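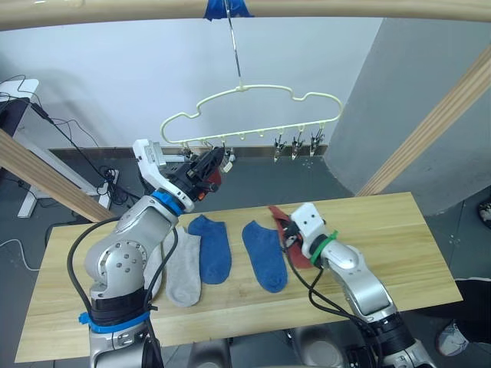
Kohei Sakamoto keeps his budget in a spiral notebook, and when I sat down with him and Yuzuki Arai on Tuesday, January 23, 2018, it was the first thing he put between us. Every item the two of them have bought for the laundry project at Hayashi is in there, along with a good many they decided against, and he was very happy to turn the pages for me while Arai poured the tea.

I had come to ask about money, which most people in this line of work would sooner not discuss, and I had expected to spend the first half hour coaxing. I needn't have worried. "People write to us and ask which arm to buy," Sakamoto said, "and I always want to write back and ask them what they have set aside for cable. They think I'm being rude! I'm trying to save them a bad spring."

The project has two arms working over a table, hanging socks on the sort of clip hanger you would find in a lot of laundry rooms. Arai picked the task. She wanted something soft and a bit annoying, with small parts, and she wanted the things being handled to cost next to nothing so that nobody would mind replacing them. "A sock is a lovely thing to budget for," she told me. "You can ruin it and go home in a good mood. My first plan was shirts, and I priced the shirts, and then I thought about the size of table you need for shirts, and the longer reach you need for that table, and suddenly I was looking at a different arm altogether. The socks brought the whole list down."

That is how they both talk about buying, one thing leading to another. The task sets the table, the table sets the reach, the reach sets the arm, and only after that do they open a catalog. Sakamoto admits they learned it the slow way. Their first quote, from a dealer called Sener, was for a single arm with a longer reach than they would ever have used. It was a fair price and the salesman was very pleasant about it, and they came close to signing. Arai asked for one more week, spent it hanging socks by hand with one arm behind her back, and came in on the last day to say that they needed two smaller ones.

"I did drop most of them," she said. "You have to hold the top of the sock and do something about the clip at the same time. I could have read that somewhere, I suppose, but I believed it much more after a week."

So they went to two arms, and the second supplier, Inby, got the order. I asked whether two of everything simply meant twice the bill, and Sakamoto laughed and turned to a page that was mostly crossings-out. The arms themselves, yes. But a pair needs room between the bases, a table that suits both of them, more outlets than you had, and a longer afternoon from whoever is setting it all up. His advice is to price the pair as a pair from the start, and to ask the supplier what the second one needs that the first one didn't.

Then there are the fingers. This is the part Arai feels most strongly about, and she got up to fetch a pad from a drawer so I could run my thumb over it. Cloth wants a surface with some bite to it, and anything with bite gets chewed at the edges sooner or later. In the first year they had put nothing down for finger pads at all. Now it has a line of its own, $662, and she would defend it against anybody.

"Please write that down for your readers," she said. "Fingers are like shoes. You wouldn't buy a person one pair and tell them that's it for good." She buys them all from one place so the pads match, left and right, and she writes the date on the packet when she opens it.

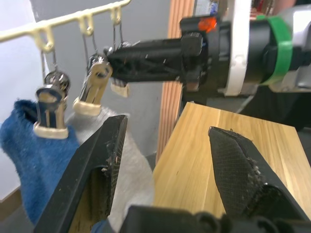

The clips got nearly as much of our time as the arms did. Arai had assumed that any hanger would do, and then found herself in the housewares aisle for the better part of an afternoon, pinching one clip after another to feel how stiff the springs were. A stiff clip asks more of the gripper, and a stronger gripper costs more, so a few minutes of pinching in a shop can be worth quite a lot of money. "I bought 5 different hangers," she said, "and that was the cheapest research we ever did. Kohei didn't even ask for the receipt."

"I did ask," Sakamoto said. "She'd lost it."

He has his own favorite chapter, and it's small supplies. Tape, zip ties, cable, power strips, spare screws. He used to pay for these out of petty cash and feel vaguely cross about it every month, until he added up a year of them and arrived at roughly $2,000. It goes into the plan properly now, and he says the mood in the office is much improved. He also keeps $3,000 that has no name on it at all, and he had to argue for that one. The owner of the building firm that shares their accounts office, Bresomura, suggested that he call it "contingency" and say it in a confident voice, and that did the trick.

I wondered about support contracts, as I know several readers are weighing one up. They took it for the first year and let it go in June, once Arai could change a gripper on her own without the manual open. She wouldn't advise skipping that first year, though. She rang the support line more often than she would like to say, mainly about settings she had changed herself, and the man at the other end was patient and never once sounded surprised.

As for what comes next, the two of them don't quite agree. Sakamoto would like another year with the same equipment, with the money going into people's hours – somebody has to sort the socks, set the table and put everything back for the next try, and those hours were badly underestimated in his first notebook. Arai would like a spare gripper, complete and ready to bolt on, so that a broken one doesn't cost them a week of waiting for the mail. She has already had the quote. It was folded into the back of the notebook, and from the look on Sakamoto's face when it slid out onto the table, he hadn't seen it before.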